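共同工作室 Hanari 作業チケット
件名:ハンドグリッパー(左右)のマーカー姿勢が断続的に飛ぶ
起票:Lorna Layug 2018/1/29
状態:対応中
対象:自作ハンドグリッパー2台、マーカーキューブ、記録用PC「Dijkstra」

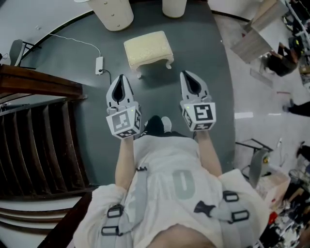
Virgilio Pangilinan:左右とも飛ぶのか、片側だけか。両方ならキューブより先に露光時間と時刻同期を見たほうがいい。片側だけならキューブの面定義ファイルを疑う。前回のビルドで左右の定義を取り違えた件があったので、ファイル名だけで判断しないこと。

Lorna Layug:
右のみ。左は同じ記録の中で一度も飛んでいない。

症状
・右グリッパーの姿勢が1~2フレームだけ反転し、元に戻る。
・位置のずれは小さい。回転だけが大きく外れる。
・手首を内側にひねったときに集中する。
・ログに検出失敗は出ない。検出は成立していて、解が誤っている。

記録条件
・60 fps、1本あたり2,370フレーム
・露光は固定、ゲインは自動
・時刻はPC側で付与

確認1:面定義ファイル
左右のファイルを差分で比較。IDの重複なし、取り違えなし。右の定義に記載された一辺の長さは左と同値。問題なし。

確認2:露光
固定値を半分に下げて再記録。画像は暗くなったが反転の出方は変わらず。ブレが主因とは考えにくい。値は元に戻した。

確認3:ゲイン
自動から固定に変更。変化なし。固定のまま運用する。

確認4:1面しか使えていないフレームの抽出
反転したフレームはすべて、使用マーカー数が1だった。2面以上で解いたフレームに反転はない。平面1枚から姿勢を解くときの二義性と一致する。

Virgilio Pangilinan:それなら solvePnP の解を両方出して、再投影誤差を並べてほしい。差がほとんどないはず。左で出ない理由は別に説明が要る。

Lorna Layug:
両方の解を出力した。反転フレームでは誤差の差が0.1 px未満。左は同じひねり方でも2面が残る。右は隣の面の検出が先に落ちている。

確認5:右キューブの面
取り外して平面度を確認。隣の面のシールの角が浮いていた。指で押さえると戻るが、離すとまた浮く。四隅のうち浮いた側の角の検出座標が内側に寄り、四角形の判定で棄却されていた。

処置
(1)右キューブの全面を貼り直し。旧シールを剥がし、600番で下地を軽く研磨、脱脂してから貼付。用紙は Wostau のつや消しを使用。光沢紙は使わない。
(2)ソフト側で、使用マーカーが1の場合は直前フレームの姿勢に近いほうの解を採用するよう変更。直前の有効フレームから5フレームを超えて空いた場合は欠損として出力し、補間しない。
(3)面定義ファイルにシールの貼付日を記入する欄を追加。

Bienvenido Talavera:(2)は既定で有効にしないでほしい。私の組み立て判定スクリプトは生の解を前提にしている。オプションにできるか。

Lorna Layug:
起動引数に変更した。既定は無効。有効時はログの先頭行にその旨を書く。

再試験(処置後、(2)は無効)
同じ条件で3本記録。1本目、2本目は反転なし。3本目に1フレームだけ反転あり。使用マーカー数は1、手首を限界まで内側に倒した箇所。(2)を有効にして同じデータを再計算すると消える。

残件
・左キューブのシールも同じ時期に貼ったもの。浮きは未確認。次の作業枠で確認する。
・面の縁に余白が足りない可能性がある。キューブの一辺を大きくする案は、爪の先端側の視界との兼ね合いで保留。
・貼り直し後の寸法は未測定。ノギスが Flastetton の棚に戻っていないので、持ち出した人は返却のこと。

Virgilio Pangilinan:3本目の元データは消さずに残しておいて。二義性の回帰テストに使う。

Lorna Layug:
保存した。左の確認が済むまでチケットは開けておく。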